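AIR CARGO OPERATIONS
Unit 6: Belly Freight, Main Deck Freight and the Load Plan
Instructor: Ülle Juška
Lab sessions: Bernadette Mulcahy

Read before class: chapter 6, plus the Clirport case sheet handed out in March.

6.1 Two ways to carry freight

Freight moves either in the lower holds of passenger aircraft (belly freight) or on dedicated freighters, which also have a main deck. Belly space is sold at a lower rate on most routes. The flight is going anyway, and passengers pay for most of the fuel and crew. The drawback is that cargo comes last. If a flight is full and the bags are heavy, freight gets left behind.

A freighter operator sets its own schedule and can take tall or long pieces through the side cargo door. It also has to fill the aircraft in both directions. Directional imbalance is the main reason freighter routes lose money, and we come back to it in Unit 8.

6.2 Volume and weight

An aircraft can run out of space before it runs out of payload ("cube out") or reach its weight limit with space left over ("weigh out"). Dense cargo such as machine parts weighs out. Clothing and e-commerce parcels cube out.

Airlines charge on whichever is greater, the actual weight or the volumetric weight. The usual divisor is 6,000 cubic centimeters per kilogram. Work through this one:

Esine ships 88 cartons of garments to Tomar.
Actual weight of the shipment: 2,101 kg
Volumetric weight: 3,462 kg
Chargeable weight: 3,462 kg

The shipper pays for 1,361 kg that is not on the scale. A good forwarder will try to offset this by consolidating the garments with something dense going to the same airport.

6.3 Unit load devices

Pallets and containers are both called ULDs. The tare weight of the ULD counts toward the payload, so it goes on the load sheet even when the unit travels empty. Check three items before build-up: the ULD code, the condition of the base and edge rails, and the contour it is to be built to. A pallet built to a main deck contour will not go in a lower hold.

6.4 Cargo types you will meet in the exercises

a) General cargo. No special handling. Stack heavy on the bottom.

b) Perishables. Last on, first off where the hold layout allows. Cut-off times are later than for general cargo.

c) Live animals. Check hold ventilation and temperature control before accepting the booking.

d) Garments and soft goods. Low density, usually cubes out. Pleated items may travel hanging or flat-packed, and the carton count differs a great deal between the two.

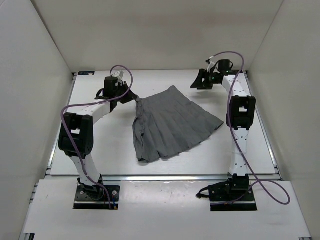
e) Dangerous goods. Covered separately in Unit 9. Do not attempt to plan these in the lab.

6.5 Lab task

Use the Prindeck planning sheet. You have one lower hold, a single 205 kg piece that must be spread over the floor with boards, and the Esine shipment from 6.2. Produce a load plan and a balance figure. Show your working for floor loading in kilograms per square meter.

Bring the sheet to Bernadette's session on paper. Plans with no ULD tare weights will be returned unmarked.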